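Tarner Cell Two, weekly upkeep, posted from a stool. Sep 6, 2021, a holiday for most of you. The arms don't observe Labor Day and neither, it seems, do I.

For new arrivals: I look after a two-arm cell that moves steamed buns between a steamer and a plate. I have a degree. My mother tells people I'm in aerospace.

Cycle counter on the right arm says 2,892 since it came back from Trerkgate in June. Left arm says 1,542. The left arm gets the lid, and the lid gets skipped a lot when we're tuning. So the right one wears out first and the left one gets the compliments.

Monday list, in the order I do it, which is different from the order on the laminated card. Ákos wrote the card. Ákos and I have discussed the card.

1. Finger screws. Both grippers, every one, with the little torque driver and never with the L-key from your pocket. I found a loose one on the right gripper this morning. A quarter turn, maybe less. That quarter turn is why drops were up last week and why I spent Thursday blaming the vision software. I have apologized to the vision software.

2. Fingertips. Wipe with warm water and a drop of dish soap, then a dry cloth. Bun dough leaves a film you can't see and can absolutely feel. Alcohol wipes are faster and they dried out the last set of pads in a month, so we're a soap family now.

3. Cable loops. With the arm parked high, the loop at the wrist should hang free and swing back when you flick it. If it rubs anything, re-tie it one notch longer. Then run the arm to the far reach and look again – a loop that's fine parked can be a bowstring at full stretch.

4. Zero the grippers. Open all the way, close all the way, read the offset. I log anything over 38 counts and re-zero. Right was 251 today. I stared at that for a bit, then remembered the loose screw. See item one. Everything is item one.

5. Table position. We have pencil marks for the table legs because Timothée Pons once leaned on it during a phone call and cost us an afternoon. He's otherwise a very good colleague. He now takes calls in the corridor.

6. Wrist cameras. Lens cloth, one pass, don't press. Steam gets on them and dries into a haze that makes every bun look like it was photographed for a romance paperback.

Somebody asked last time why the lid gets its own calibration when it never goes anywhere interesting. Clear glass on a white table. You try finding the edge of it. We teach the left arm the knob and leave the glass out of the conversation.

Somebody else asked why we don't use foam dummies for the checks. We did! Vomisen sells a very nice foam bun. The grippers were flawless on foam. Then we gave them real buns and they made four small pancakes.

Grip force, then. The spec from Millet has one number for "soft food." One number, for all soft food. I start well under it and come up until the bun stops sliding, and I back off if the pleats start to flatten. You want to dent it the way you'd dent a pillow by looking at it.

Okay, buns out, right arm on the plate side. Check run: 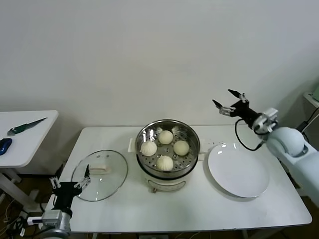
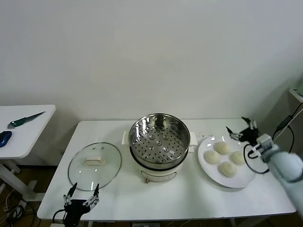 Head cameras for three of these, wrist for the one with the glass dome. 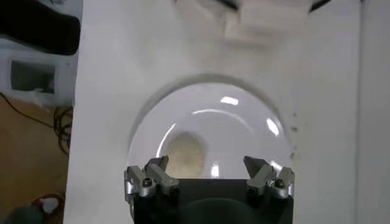
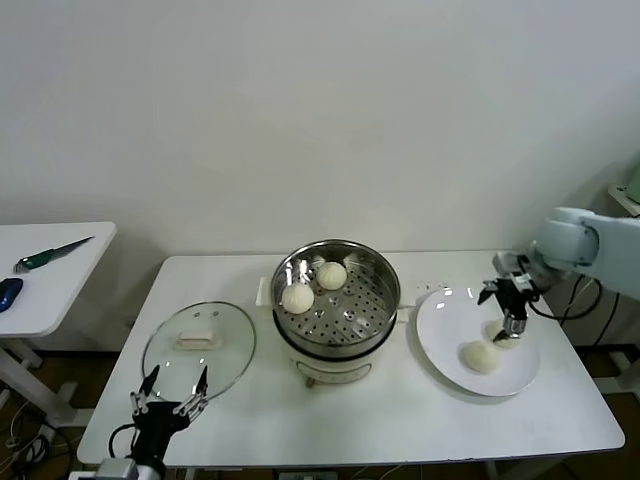
Grip offset after re-zero is back under the limit and I've written it on the sheet with today's initials, which are mine, as they were last week.

Still on the list: the right wrist has a faint tick when it rolls past halfway. You only hear it with the fans off. Ákos says it's the cable tie tapping the housing. I say it's the bearing. We have a coffee riding on this and I'm hoping to lose, given what a bearing costs.

Test for that, if you have the same arm: roll the wrist slowly with a fingertip on the housing. A tie taps at the same spot both directions. A bearing tends to move the tick when you reverse. Do it with the drives in teach mode, at crawl speed, and with your other hand near the stop.

Update, forty minutes later. Same spot both directions. It was the tie. I owe Ákos a coffee and he has already specified the size.

I've turned the tie so the tail points outward and trimmed it flush. If you trim with side cutters, run your thumb over the end after. I have a scratch on my forearm from the last time somebody didn't, and the somebody was me.

Reply to the person asking about the schedule: screws and pads weekly, cable loops weekly, zeroing whenever the drop count goes up, wrist grease per the manual. I do read the manual. I read it the way other people read the terms and conditions, but I do scroll to the bottom.

Also yes, the laminated card is getting a second edition. Screws go first. Ákos wants the pads first. This may take until winter.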